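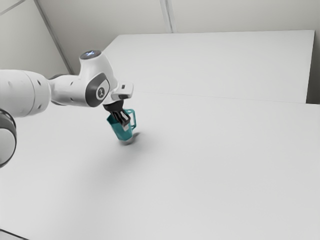
Has anyone here paid for the Kandell simulator add-on? I'm on day 4 of the trial and can't decide. The arm looks great and it came with a mug task I didn't have to set up myself — in my render the gripper has the teal mug pinched by the wall near the rim, handle sticking out to the right, and the mug is tilted. Is that tilt normal, or do I need to mess with the grip settings before I buy?

Asked by Keerthana Subramaniam, 28 April 2024

Divya Mathew
I've had it since the Distwood update and mine tilts too. You're holding it on one side, so the weight wants to swing. Try raising finger friction a little and closing slower. I ran 2000 picks overnight like that and dropped way fewer. Worth the money for me, but the manual is thin — expect to live in the forum.

Mohandas Nambiar
never bought it, I use Marar. trial was fine I guess

Raghavendra Rajan
What Divya said. Also check your physics step, mine was set too coarse and everything leaned. Support took five days to tell me that.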